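Minutes – Oltano House Residents' Meeting

Held in the downstairs lounge, Apr 12, 2019. I took the notes again, so please forgive the handwriting you can't see and the opinions you can.

We started a little behind because the coffee hadn't come through, and the notes from last time were approved with one fix (the hallway light is on the second floor, I'd put third).

Guest bedroom. This took up most of the evening! Everyone agrees the bed is comfortable and nobody wants to swap it. The argument was over who makes it up after a stay. Ayala wing says whoever booked it, Parner wing says whoever is next, and we went back and forth for a good while. Agreed: the person leaving straightens the duvet and clears off their own phones, cords and gadgets. The person arriving does the rest.
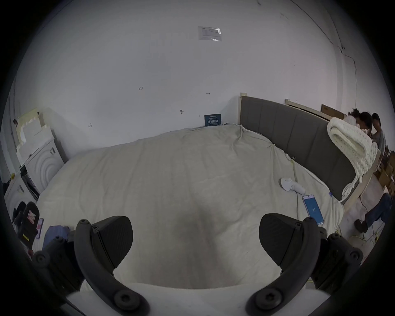
We also talked about the chunky knitted blanket. It's lovely, and it snags if you so much as look at it – so please no washing machine, ever. It lives over the headboard and that's where it goes back. One resident asked for a second one, and I'm all for it, but we put it off until we know what's left in the pot.

The gray headboard gets a going-over with the soft vacuum brush every 3 weeks. Parner wing offered to take the first turn (thank you!!).

Money. The house account stands at $2,441. The quote from Numance for 2 new duvet covers came in higher than we'd hoped, so we'll ask for their plain range and look again in May. Off-white or cream, please, was the feeling in the room.

Chargers. Cords keep walking off. We'll put name tape on them, and I'll leave a roll in the kitchen drawer.

Any other business: the back gate sticks. Lift it, then push.

Next meeting in May, same lounge. Bring a mug.

Last updated: the morning after the meeting, to fix the gate item

Comments

Ayala wing, upstairs: For the record we said whoever booked it OR their guest.

Parner 3: Can we get the name tape in a color that shows up on black cords?

Back room: Gate still sticks even with the lifting.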